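Print this page
E-mail this to a friend

A day at the Vendgate trade fair: plenty of shelving, not many answers

I went to Vendgate in December with a return ticket, a sandwich and a fairly low opinion of retail trade fairs. The ticket cost me 40 dollars at the door. The website had said admission was free "for qualified visitors," and after a short talk at the desk I learned that a person who runs one small grocery store doesn't qualify.

My question for the day was simple. Does changing the way you lay out fresh produce sell more of it, or does it mostly sell more furniture?
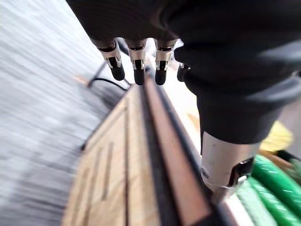
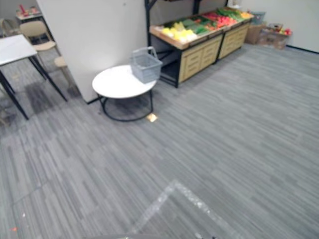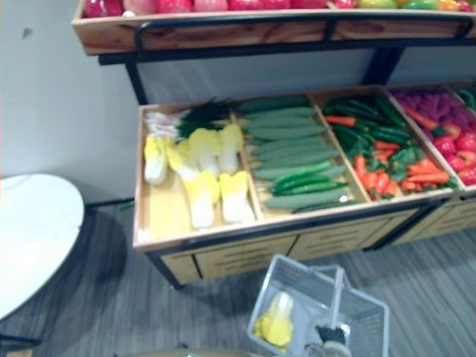 Tiers, bins and gray carpet. 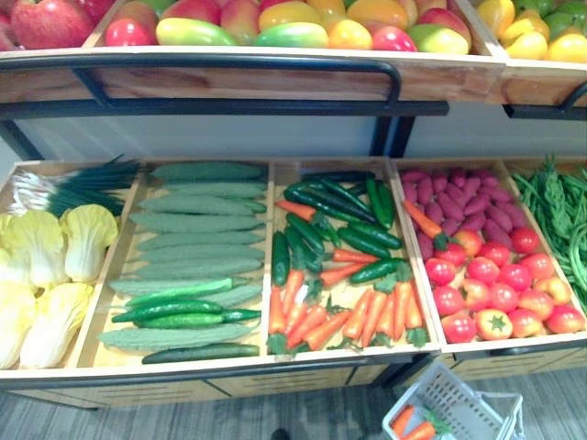 The company with the most to say on this was Rantala, which makes store fittings and had one of the larger stands in the hall. Their claim is that shoppers buy with their eyes from the waist up, so the top shelf should carry color and the lower one should carry weight. Fine. My grandmother stacked her farm stall that way and never charged a consulting fee. I asked what the sales lift was and got a brochure with a bar chart. The chart had no numbers up the side. When I pointed this out I was told the figures "vary by format," and was offered a mint.

The morning talks were in a curtained-off corner next to the coffee bar, so every speaker had to compete with a milk steamer. The first was from Grekgate, who sell software that tells you when to mark down lettuce. They had tested it in 68 stores and said waste had dropped. By how much? Compared with what? The slide moved on before anybody could write it down. I waited afterward and asked whether the stores had also changed their ordering during the test. Yes, most of them had. I would have thought that mattered, and I would have put it on the slide.

I don't want to be unfair. The people from Grekgate were pleasant and one of them knew a lot about lettuce. But a store like mine throws out a crate or two of greens a week, and the cheapest package was 95 dollars a month. I did the sum on the back of the brochure and I would have to rescue a great many heads of lettuce to come out even.

Lunch was 12:30 to 1:30 and the line took up most of it. I ate my sandwich on the stairs and was happy with that decision.

In the afternoon I went to see Grukden, who make misting systems. The idea is an old one: a fine spray keeps leafy greens looking fresh. Looking fresh and being fresh are different things, and I said so. The answer was better than I expected. They admitted that misting is bad for mushrooms and berries, that nozzles clog if your water is hard, and that a filter has to be changed far more often than customers like. It was the only stand where anyone told me a drawback without being pushed. I took their card. I still think the unit is too expensive, and their installer won't come out to my county before spring.

The organizers say there were 156 exhibitors. That may be so if you include the insurance desks, the two payroll firms and the man selling massage chairs. Fresh food took up one aisle and part of another. Most of the rest was payment terminals and signs.

Would I go again? Perhaps every third year, and only with the ticket sorted out in advance. If you do go, take the early train, skip the keynote and bring your own figures on waste, so you have something to hold against theirs. Parking is in the north lot and the shuttle stops running at 5 p.m., which I found out at 5:10.

Print this page
E-mail this to a friend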